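Two-arm flower bench: your questions about the grippers

I'm Yuto Hosoda, and since November I've been comparing grippers on the two-arm bench at Lasdale.

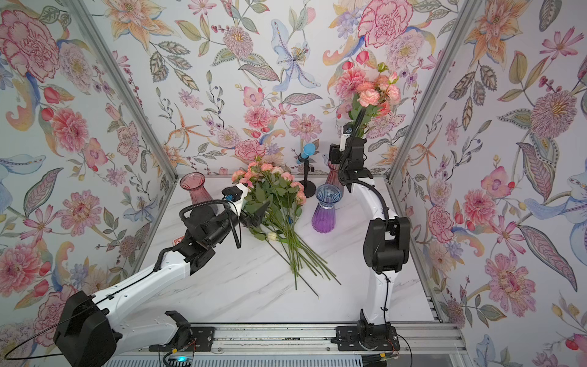

I started with tea towels and moved on to cut flowers, and I've never had so many emails! These are the ones that come up most.

Why flowers?
They're wonderfully awkward. A stem is stiff, a petal bruises if you look at it wrong, and a bunch of roses shifts its weight as soon as you lift one side. A gripper that looks perfect on blocks can be hopeless here.

Which jaws are you using?
Pointed, angular ones at the moment. I like being able to slip the tips in among leaves without pushing the whole bunch across the table. We tried the Auer wide pads before that – lovely on a thick bundle, clumsy on a single rose.

How many grips have you logged?
1942 in total, of which 302 were single stems. Bunches are quicker to set up, so they've run away with the numbers.

Do I need a camera on the wrist?
For stems, I'd say yes. A fixed view is great for seeing both arms at once, but the arm blocks it just when the jaws are closing. Leave plenty of slack in the cable, and check it with the wrist turned fully both ways.

Isn't the floral wallpaper making life hard?
Yes, and I love it! Pink blossoms in front of printed pink blossoms is a proper test for any vision set-up. Our first Cletow model kept reaching for the wall. If you're just starting out, use a plain background and add the pattern later.

Does marbled tabletop matter?
Much less. Faint grey veins haven't bothered either controller.

Glass vases?
Still our weakest spot. See-through, coloured and ribbed all confuse depth readings in different ways. Go slowly near the rim and keep a dustpan handy.

Which controller would you pick?
I'm torn. The Retedport box is smoother when both arms move together, and the Cletow one is far easier to teach. I change the settings less on the Retedport, so it gets most of the long runs – around 700 grips so far.

Can I get the jaw drawings?
Yes, write to me at the bench address and say which wrist you have. Only 2 versions exist and they don't swap over.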